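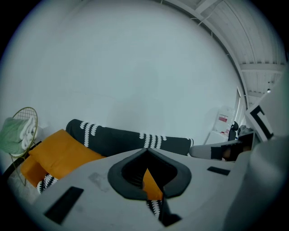 Kacper Krawczyk wrote in after my last column to say that I should stop worrying, the machines will be doing all of it within 2 years, beds, sofas, dishes, and I'd feel silly for ever having complained.

Maybe. I'd love to feel silly. I have felt silly over worse.

But start with a sofa. Cushions, a bolster, something orange, something black with white stitching, a towel over the rim of a basket. Straightening that is a chore so small most of us wouldn't call it one. You walk by, you tug, you shove a corner back, you keep walking. Four seconds, and you were thinking about dinner.

Now hand it to a machine. Where does the cushion end and the cover start? Which way up? Is it crooked or does she like it like that? Soft things don't hold still the way a box does. Grab a cushion by one corner and it's a different shape. Grab a towel and you've got a whole new towel, basically.

I spent a day at Kerslake in January, the furniture place, watching the packing line. They have arms for the flat panels and the arms are great. Fast, boring, never drop one. Then the line gets to upholstery and it's people again. Halina Śliwiński runs that end of the floor and I asked her when she'd get arms too. She laughed and went back to stuffing a cover. Later she told me they'd had a trial. The thing could pick up a cushion fine. It could not get the cushion into the cover without the zipper going sideways, and somebody had to stand there and fix it, so now you've got a machine and a person doing the job of a person.

That's the part that gets left out of the sales videos. Who stands next to it.

And the money. Zesero quoted my building 2699 dollars for a hallway unit that would pick up laundry and "light clutter" – their words. Per year. I asked what light clutter was and got sent a PDF. Socks yes, bath towels no, blankets under review. Blankets under review! I've been reviewing blankets my whole life for free.

I'm not against any of this. My mother's hands are bad, she can't get a fitted sheet on anymore, and if something could do just that one job I'd buy it tomorow. Not a butler. A sheet thing. I think the people building these go wrong by promising the entire house when one decent chore would change somebody's week.

What does look promising to me is the dull approach. Show the machine how a person does it, again and again, in actual rooms with actual junk in them. Attila Pálfi emailed me about a project like that, 286 homes, all doing the same few jobs. Seemed like a lot to me. He thinks it's nowhere near enough and he's probaly right, my own living room has never looked the same two days in a row and I'm the only one in it.

So, Kacper, 2 years. For the panels, sure, that's done already. For wiping a table, I could see it. For the sofa, in a house with kids and a dog and a blanket someone is emotionally attached to – no. I'd say ten, and I'd want to see the zipper first.

Write back when yours can do a pillowcase. I'll come over and watch.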